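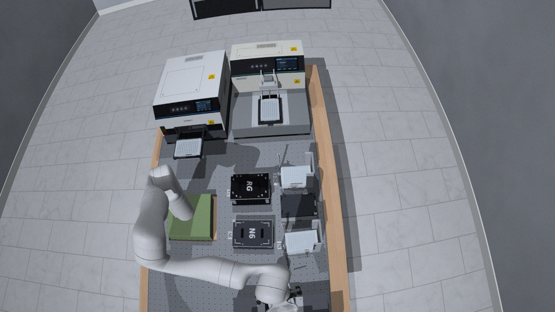
*Computer rendering: Vostmont. Text by Els Hermans.*

# How Is a Brick Path Made?

If you walk down a brick path, the bricks feel as if they are glued to the ground. On most garden paths they aren't. Each brick, called a paver, sits on a layer of sand and is held in place by the pavers next to it. You could lift one out with a strong flat tool, look underneath, and put it back.

Most of the work in a path is below the bricks. Let's start there.

## Digging the trench

First the builders mark the edges of the path with string tied to short stakes. Then they dig out the soil between the strings.

Soil near the surface is full of roots, worms, and bits of old leaves. It is good for plants and bad for paths. It squashes when you step on it, and it swells up when it gets wet. In places with cold winters, the water in the soil freezes and pushes the ground up. This is called **frost heave**. In February a path without a good base can have bumps that weren't there in the fall.

When the trench is deep enough, the builders press the bottom flat with a heavy machine called a plate compactor. It is very loud. The person using it wears ear protection and thick boots.

## The stone layer

Next comes crushed stone. The pieces have sharp corners, and some are big and some are tiny. When they are pressed down, the corners lock together and the tiny pieces fill the gaps.

Round pebbles don't work as well. You can test this at home with a bowl of marbles and a bowl of broken crackers. Push your hand down on each one. The marbles roll out of the way. The crackers stay more or less where they are.

Rain can still trickle between the stones and down into the ground below.

## The sand layer

On top of the stone goes a thin layer of sand, usually 1 inch thick. The builders lay two pipes on the stone, pour sand between them, and pull a straight board along the top of the pipes. This is called **screeding**. When the pipes come out, the grooves they leave are filled with more sand.

After that, stay off! One footprint makes a dip, and the paver on top of it will rock.

## Laying the bricks

Now the path starts to look like a path. The pavers go down one at a time, starting from a straight edge. Three patterns are used a lot:

- **Running bond.** Each row is shifted over by half a brick, like the bricks in a house wall.
- **Basket weave.** Pairs of bricks point one way, and the next pair points the other way.
- **Herringbone.** The bricks make a zigzag. It is strong, so you will often see it on driveways.

When a brick is too long to fit at the edge, it has to be cut with a special saw.

Ridwan Saragih builds paths for a living. He finished one last spring that goes from a back gate to a vegetable garden, and it used 895 bricks. Of those, 188 had to be cut, mostly on account of two curves. "Straight paths are quicker," he says. "I like doing the curves more."

## Edges and joints

The bricks on the outside have nothing to lean on. Without help they would slide away a little at a time, and then the next row would follow. So a strip of metal, plastic, or concrete is fixed along each side. It is called an **edge restraint**, and grass soon grows over it.

Last of all, dry sand is swept over the whole path. It falls into the thin gaps between the bricks, which are called joints. The compactor goes over the top with a rubber pad on it, and more sand is swept in until the joints are full.

## Which way does the rain go?

A path should never be perfectly level from side to side. It has a small slope, so that rain runs off into the grass or a flower bed. If the path is beside a house, it slopes away from the wall.

The slope is hard to see. Put a marble on a smooth path and it may show you.

## Words to know

**Paver:** a brick or block made for walking or driving on.

**Compact:** to press something down until it is tight.

**Screed:** to make sand level by pulling a straight board over it.

**Joint:** the gap between two pavers.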